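Ivel Hall tea bar group, notes from the January meeting

Minutes by me again (Žydrūnas Venckus), typed up the same evening while I can still read my own handwriting. We started at 7.10 with five of us round the table, and Jaltelach sent apologies for the use of their urn, as it's gone in for descaling.

1. Last time's notes

Agreed, apart from the bit where I'd put the milk order down as weekly. It's fortnightly. Sorry!

2. Tea and coffee

The Nivau decaf is nearly finished and I'm told it won't be missed. We'll go back to the ordinary stuff and keep a small jar of decaf behind the bar for those who ask. Sugar is fine until spring. I offered to wash out the big biscuit tin, which smells of ginger and always has.

3. Cups

This took up most of the evening. The old plain ones from Halonen come in sleeves of 100 and they're cheap, but they go soft if you let a coffee stand, and we had a long chat (too long, my fault) about whether people would rather bring their own mugs. Most wouldn't. So we looked at the flowery paper ones instead, and I have to say I like them a lot. White at the top, then blue and purple flowers with a few little green ones and some leaves lower down, so they look cheerful without being fussy. They're a good tall shape too, so you could get a proper coffee in one and still have room for milk.
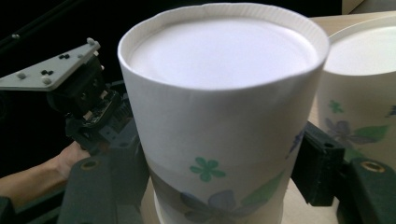

4. What we're ordering

Three sleeves of the flowery ones to begin with, and we'll use up the plain ones at the Saturday-type things where people are in and out quickly. Lids were voted down, four to one. I was the one.

Stacks are to go on the second shelf, rims down, and please don't put them next to the sink again.

5. Money

£274 in the tin and the bank together, before the cup order. Putting tea up to 80p was mentioned and nobody fancied it, so we'll leave it until summer.

6. Anything else

The cupboard key is now on the hook inside the hatch. The padlock code is staying as 3415 until somebody works out how to change it, and I've got the leaflet at home if I can find it. We also need up to 20 teaspoons, any pattern.

Finished at 8.25. Next one is at mine, and I'll do soup.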